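Emptying a Bag Before You Repack It

A day bag or gym bag goes wrong slowly. Things get dropped in, nothing comes out, and by August the bottom is full of receipts and crumbs. The fix takes 11 minutes if you have a clear table to work on.

Take everything out first. Check the side pockets and the small zip pocket inside, then turn the bag upside down over a trash can and shake it. Put the empty bag on the floor so it stays off the table.

Keep what you took out at one end of the table and leave the other end bare. The bare end is for what goes back in. If the whole top fills up, you have too much in the bag.

Sort by how each item travels:

Liquids. Tighten the cap on any water bottle and stand it up for a few minutes on a paper towel. If the towel gets damp, replace the bottle.

Bath items. A mesh puff must be fully dry before it goes near anything else. Rinse it, squeeze it out and hang it overnight. Carry it in its own vented bag – a sealed plastic one will make it smell.

Glasses. Fold them and set them down with the lenses facing up, away from the table edge. They go in last, in a hard case. A soft pouch won't protect them under a full bottle.

Phone. Wipe the screen and keep it away from keys. An outside pocket is fine if it zips.

Small boxes. Open each one. Half of them hold two tablets or a dried-out wipe and can be thrown away or combined.

Pouches with straps. Wind the strap around the pouch or tuck it inside. Loose straps catch on everything else when you reach in.

Wipe the inside of the bag with a damp cloth and let it air for 4 hours, then repack with the heaviest items against the back panel.

Reader Han-gyeol Shin of Paterson adds a strip of bright tape to the inside pocket zipper, which makes it easier to find in a dark bag.
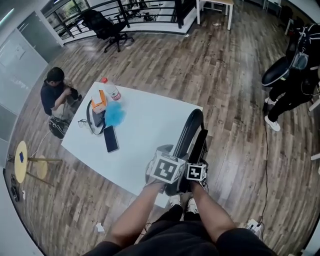

Bottle, glasses, phone and blue mesh puff at one end of a white table, with a bag on the floor.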